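Trelcombe Household Recipe Texts

A data card and general introduction

Welcome, and thank you for stopping by! Trelcombe is a small collection of handwritten household recipes, typed up line by line and paired with a plain modern reading of each one. The oldest notebook in the set is dated 1806 on its inside cover, and the youngest has a grocery list tucked into it that mentions frozen peas, so there is a fair stretch of kitchen history in between. I put it together over a good many evenings, mostly for my own pleasure, and then people began asking for copies and it seemed kinder to write everything down in one place.

What is in the collection

There are 80 recipes drawn from 5 notebooks. Puddings, pickles and preserves make up the largest share, followed by breads, then a stubborn little group of remedies that I nearly left out and am now rather fond of (the cough syrup is mostly onions). Each recipe comes as a text file with three parts:

source: the words as written, with the original spelling, line breaks and crossings-out
reading: the same recipe in everyday modern English, with abbreviations opened up
notes: anything I was unsure of, plus cross-references to other recipes in the set

The file names follow the notebook letter and then the page, so b_014.txt is page 14 of notebook B. Where two recipes share a page, the second one gets an x on the end. I know this is not elegant, but by the time I thought of something better I had used it everywhere.

How the typing was done

I typed every recipe twice, a few weeks apart, and then compared the two versions with a small script called Edon, which you will find in the tools folder. It does nothing clever. It lines up the two typings and prints the places where they differ, and then you go back to the page and squint. The letters that gave me the most trouble were the long s in notebook A and the writer's habit in notebook C of making her a and her u exactly alike, which matters a good deal when you are trying to decide whether something is a pan or a pun.

Measures have been left alone in the source part. In the reading I spelled them out but did not convert them - a teacup is still a teacup, and "butter the size of an egg" is still your own affair. If you want cups and grams you will need to add them yourself, and I would love to see the results. 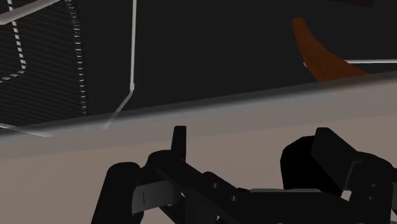
Known gaps and oddities

Notebook D has lost its last pages, so the plum cake on d_047 stops right after the eggs go in. I have not guessed at the rest. Notebook E was kept by at least two people, and around 50 of its lines are written over earlier ones in a different ink. Where I could read both layers I typed both, with the older one in square brackets.

A few recipes turn up more than once with small changes. The ginger biscuits appear in A, C and E, getting sweeter each time, and I kept all three for anyone who enjoys that sort of thing as much as I do. If you are training or testing something on these texts, please keep the three together on the same side of your split, or your scores will look better than they should.

Using the files

Everything is plain UTF-8 text with no special markup. Please feel free to use the readings and notes for teaching, research, cooking or just poking around, as long as you mention the Trelcombe collection somewhere. The remedies are there for reading only, so please don't treat anyone with them.

Related work

Ekiscombe is the sister set, made up of household account books. It uses the same file layout, so Edon will run on it without any changes. The two are kept apart for now, though a shared list of ingredient spellings is on my wish list for the next version. Corrections are very welcome - send the file name, the line, and what you think it says.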